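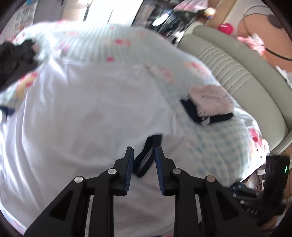
The big white one with the navy band, on the quilt in the back bedroom

Fabric Care and Laundry > Whites
Thread: Washing white things with dark trim, what's your method?

quiltsandcoffee
Posted Wednesday, 7:12 am

Good morning laundry people! I finally have a whole week off and I'm going to spend a big chunk of it on whites, which I know is a strange thing to be excited about, but you're the only folks I can say it to.

My aunt in Iltmont downsized and I came home with two bags of white cotton. Tablecloths, pillowcases, a couple of nightgowns, and some big pieces with colored bands sewn on. The plain ones I'm not worried about. Warm soak, oxygen powder, hang them on the line, done. I've been doing that for 26 years and it works beautifully.

It's the ones with the dark trim that make me nervous. I want the white to come up bright and I do not want a pale blue halo along the seam. So what do you all do? Cold only? Salt in the water? Take the trim off first? I have time to be fussy and I'd love to hear the fussy answers.

Water here is hard, if that matters. The machine is a Boltach front loader that thinks it knows better than I do.

marigold_m
Posted Wednesday, 7:40 am

Oh I love this, what a haul! Test first, always. Get a cotton swab wet with warm water and a drop of whatever detergent you're going to use, and press it on the dark part somewhere on the back. Hold it there while you count slowly to thirty. If the swab comes up clean, do it again with hotter water. If it still comes up clean you're probably fine to wash the whole thing normally.

If the swab picks up color, cold water and quick. Don't soak.

tubandboard
Posted Wednesday, 8:05 am

Agree with the swab test, but test the thread too. I had a band that was perfectly colorfast and the stitching holding it on was not. Tiny blue dots all the way around, like somebody had gone along it with a ballpoint.

Bereket Shiferaw
Posted Wednesday, 8:31 am

I'll be the one who says take it off. My mother sewed for people for most of her life and she would not wash a white dress with a dark border still on it if the dress needed real whitening. Off comes the border, wash the two separately, press them both, sew it back. A straight band is one evening with a seam ripper and a cup of tea.

You also get to see what's going on underneath. There is always lint and old starch packed in there.

marigold_m
Posted Wednesday, 8:44 am

Bereket, I respect your mother enormously but I'd never get it back on straight!

Bereket Shiferaw
Posted Wednesday, 8:52 am

Basting thread before you unpick. Run a line of it along both edges of the band and leave it in the white fabric through the wash. Then you just follow your lines. Use white thread, please, not the red one that happened to be on the machine (learn from me).

quiltsandcoffee
Posted Wednesday, 9:20 am

The basting line trick is wonderful, I'm stealing that. But taking it off every piece? I have a lot of pieces, Bereket!

hardwater_hal
Posted Wednesday, 10:03 am

Hard water matters a lot, so I'm glad you mentioned it. Half of what people call dingy is mineral plus leftover detergent. Before you go after anything with stronger stuff, run the plain pillowcases through one hot wash with no detergent at all and look at the suds. If you get suds, that's old soap coming out. I did this with my mother-in-law's sheets and it looked like a bubble bath.

I add 200 grams of washing soda to a full tub for the plain whites. I wouldn't use it on anything with wool or silk in it.

And no to salt. Salt helps with some dyes while you are dyeing. It doesn't lock anything in later.

tubandboard
Posted Wednesday, 10:15 am

Going to argue about the salt. My grandmother did salt and vinegar on every new dark thing that came in the house and we never had a pink sock.

hardwater_hal
Posted Wednesday, 10:26 am

Was she also washing the darks separately?

tubandboard
Posted Wednesday, 10:29 am

...yes

hardwater_hal
Posted Wednesday, 10:30 am

Well then.

tubandboard
Posted Wednesday, 10:34 am

I'm keeping the vinegar though. Towels come out softer and I will not be talked out of it.

Mihret Araya
Posted Wednesday, 12:18 pm

Hi everyone, mostly I read here but this is my subject! I do alterations and I handle a lot of white cotton with woven or sewn borders for weddings and holidays, so I can tell you what I do with customers' pieces.

Swab test first, same as marigold. If it passes, I fill the tub with lukewarm water, dissolve the detergent completely before the fabric goes in, and I stay with it. I set a timer for 17 minutes. I move the cloth gently the whole time so that no dark part sits pressed against one white part. Lying still and folded on itself is where the trouble comes from, much more than the water.

Then rinse in plenty of cool water, more than you think, until it runs clear. Roll it in a white towel, no wringing, and dry it right away, opened out flat or hanging so the border doesn't touch the body. Never leave it in a heap in the basket while you answer the phone. I have done this one time only and I still remember which customer.

For detergent I use the plain Dellar flakes. Any plain one is okay. I stay away from anything with a heavy scent because it takes so long to rinse out.

About taking off the border: I agree with Bereket if the white has serious stains. If it's only tired from being in a bag, leave it alone. Every time you unpick old cotton you lose a little.

quiltsandcoffee
Posted Wednesday, 12:47 pm

Mihret, thank you!! This is exactly the kind of fussy I was hoping for. I would have walked off and left it to soak, I know I would. Timer it is.

Do you use color catcher sheets at all?

Mihret Araya
Posted Wednesday, 1:05 pm

Sometimes, in the machine. They catch what is floating in the water. They can't do anything where the border touches the white directly, so don't let one give you courage.

Bereket Shiferaw
Posted Wednesday, 1:22 pm

"Every time you unpick old cotton you lose a little" is fair. I'd still do it for anything I planned to wash hot. My mother washed the white parts very hot and I never saw whites like hers.

hardwater_hal
Posted Wednesday, 1:41 pm

How hot is hot? My heater is set so the laundry tap gives me 145 F and for plain cotton sheets I think that's plenty. I wouldn't put anything with lace or elastic through it.

Bereket Shiferaw
Posted Wednesday, 1:50 pm

She had a kettle and no thermometer, so I can't give you a number, Hal.

linedry_lou
Posted Wednesday, 3:36 pm

Can I put in a word for the sun? It's May, the days are long, and a damp white tablecloth on clean grass for an afternoon is the best whitener there is. Lay it out damp, and if it dries before you're happy, sprinkle it and leave it. For pieces with dark trim I fold an old pillowcase over the trim so it doesn't fade while the rest gets bright. Works great, looks ridiculous.

Watch for birds. Also the neighbor's dog, in my case.

marigold_m
Posted Wednesday, 3:58 pm

Covering the trim! I would never have thought of that. My navy stuff has all gone a sort of denim color from the line and I just accepted it.

quiltsandcoffee
Posted Wednesday, 6:25 pm

Okay, update from the laundry room. I've done swab tests on four pieces and three passed warm. The fourth gave me a faint blue smudge, and it was the thread, so tubandboard gets full credit. That one is going in the slow pile with the basting method and I'll unpick it this weekend. I need to stop at Ejigu for thread anyway, and if I walk in there for thread I'll come out with three yards of something, you know how it goes.

The pillowcases did the no-detergent wash and Hal, THE SUDS. I called my husband in to look. He was polite about it.

hardwater_hal
Posted Wednesday, 6:33 pm

Run them again! It usually takes me two rounds, sometimes three.

Mihret Araya
Posted Wednesday, 7:10 pm

Very good! For the thread one, when you sew it back, wash the new thread first too. Wind a bit around your finger, wet it, press it in a white paper towel. Even expensive navy thread can surprise you.

linedry_lou
Posted Wednesday, 7:48 pm

Put the plain tablecloths out on the grass tomorrow if you've got sun, and tell us how they look by supper!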